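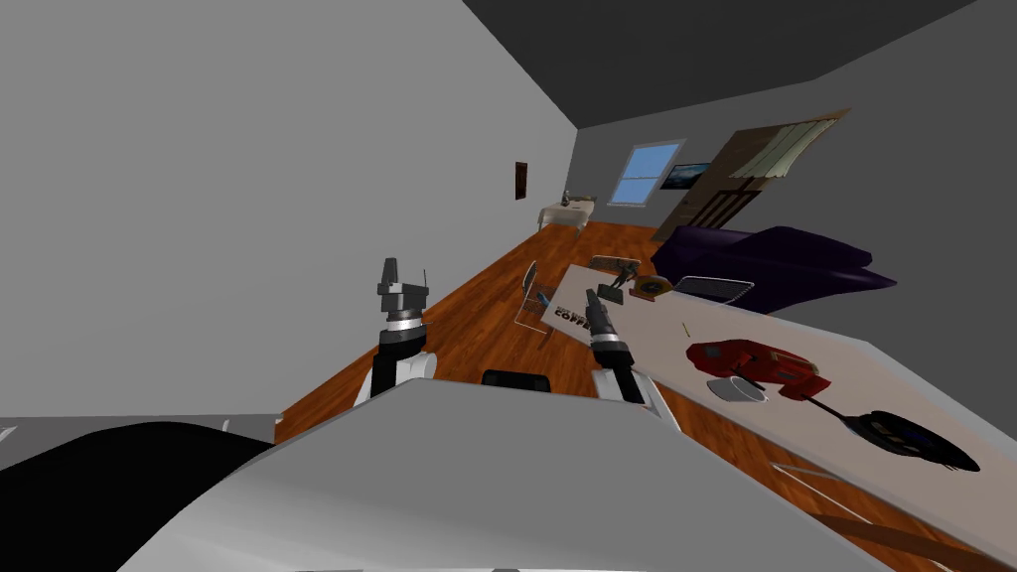
Simulated counter task, robot's own view, with the right gripper near the coffee box.

Progress report to the Nigatu fund, 4/26/26
Prepared by Felista Gachanja for the Skellorero home-help project

Dear friends at Nigatu,

Thank you for your patience with this one, which I know is coming to you later than we planned. We had hoped to write mostly about the counter work going well, and a fair part of it has, but most of our attention since March has gone to a fault, and I would like you to hear about it from us in full.

You will remember that we train and test in simulation first, in the furnished room with the long white counter, before anything is tried on the real machine at Sturketti. The task for this period was to reach for one item among household clutter (a coffee box, a frying pan, a cup, a laptop and so on) and leave everything else alone. We ran 250 trials. In 200 of them the arm did what it was asked, and we were very pleased with that, perhaps a bit too pleased.

When Pendo Mwakyusa sat down with the logs from the others, she found 4 that didn't look like ordinary misses. The arm had been told to stop and had kept moving for roughly two seconds more, long enough to push into the counter. In simulation that costs us nothing but a red line in a log. With a person standing at the counter it would be a very different matter, and so we stopped all work on the real arms that same afternoon. They have not been powered up since, and no one has been hurt at any point.

The cause took Pendo the better part of two weeks to pin down. Our motion planner, Skukik, keeps a short queue of moves. A stop command was being placed at the back of that queue when it should have cleared it, but only if the arm was partway through changing its grip. Most of our tests stopped the arm during a plain reach, so we had never tripped over it before. I should say plainly that the test plan was mine and that gap in it was mine too.

Stop commands now go around the queue altogether. We have rerun the four bad trials with the fix in place and the arm stopped on command each time, but four is a small number and we would like to see the full set again before we feel easy about it. We are also adding a separate cutoff on the real machine that doesn't depend on Skukik at all.

What this means for you is that the kitchen visits will slip by a month. We are not asking for more money, as the cutoff parts can come out of the travel line, if you are happy for us to move it. Could you let me know about that when you have a moment?

With warm thanks from both of us,
Felista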